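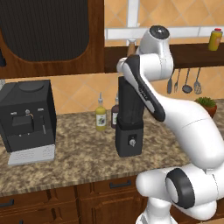

Figure 3. Countertop blender with the control knob on the front face of the motor base.

3.2 Short-duration appliance noise in open-plan dwellings

Noise complaints between rooms of the same dwelling are poorly covered by the building acoustics literature, which deals mainly with transmission between neighboring units. In the Brendalwood housing stock the question matters more than usual. The kitchen and living areas share one volume of air, and the bedroom nearest the kitchen is separated from it by a single stud wall and a hollow-core door. Continuous sources such as range hoods and refrigerators were treated in Section 3.1. The present section deals with sources that run for less than a minute at a time: blenders, coffee grinders and hand mixers.

Countertop blenders (Figure 3) were chosen as the main test source for two reasons. They produce a high level over a wide band, and the motor is coupled to the counter through the feet of the base, so that airborne and structure-borne paths are both excited. The two paths were separated by repeating each run with the base placed on a resilient pad.

Measurements were made in 28 dwellings, all built to the same floor plan. In each one the blender was placed at the midpoint of the longest counter run, and the jar was filled with water to the same marked level. A run lasted 12 seconds from switch-on. The first two seconds were discarded, as the motor speed had not yet settled. Sound levels were recorded at three positions: at the counter edge, at seated ear height in the living area, and at the head of the bed in the adjoining bedroom. Windows were closed throughout. The bedroom door was tested open and closed.

With the door open, the level at the bed position followed the level in the living area closely, and the resilient pad made no useful difference. The airborne path is dominant in this condition. With the door closed, the picture changes. The band centered at 2000 Hz fell sharply, as would be expected from the door leaf, while the low bands fell very little. Adding the pad then reduced the low bands further, which points to transmission through the counter and its fixings into the shared wall. The effect was strongest where the counter was screwed directly to the studs and weakest where a gap had been left behind the backsplash.

A level of 55 dB at the bed position was adopted as the limit for daytime rest, following the earlier occupant survey by Treloar and Kereama. The closed-door condition with the pad met this limit in every dwelling. The closed-door condition without the pad met it only where the counter was not fixed to the shared wall. The open-door condition did not meet it anywhere.

Two limits of the method should be noted. Water is an easy load, and frozen fruit or ice would be expected to give a higher and less steady level. The same blender was also used throughout, so differences between makes are not represented in the results. Wear in the drive coupling may add a tonal component that a new unit does not show.

The practical finding is that the fixing detail at the back of the counter has more effect on closed-door levels than any change tried in the door itself, including the Mestirness perimeter seal described in Section 2.4. Costs for both measures are compared in Section 5. Room absorption, which was not varied here, is taken up next.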